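Tumbling your first batch of agates

I run my rough in a Dastero barrel, but these steps will suit most small rotary tumblers. Have your stones sorted by hardness before you start – quartz and agate can share a barrel, but keep fluorite and calcite well away from them!

1. Fill the barrel two-thirds full with mixed sizes. I like plenty of little pieces in there (they get into the hollows of the big ones).

2. Add the coarse grit, then water until it just reaches the bottom of the top layer. Wipe the rim, fit the lid and let it run for a week.

Caution: never pour used grit down the sink. It sets like cement, and I have the plumbing bill to show for it.

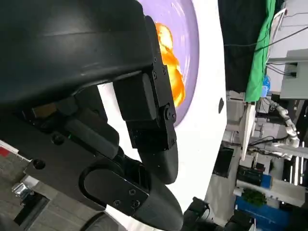 3. Rinse everything, barrel included, and move on to the next grit. I don't go back to coarse unless I still see pits.

4. Finish with the polish. I buy mine from Cutance.

Note: total running time for my agates is 28 days. Write your start date on the lid with a grease pencil.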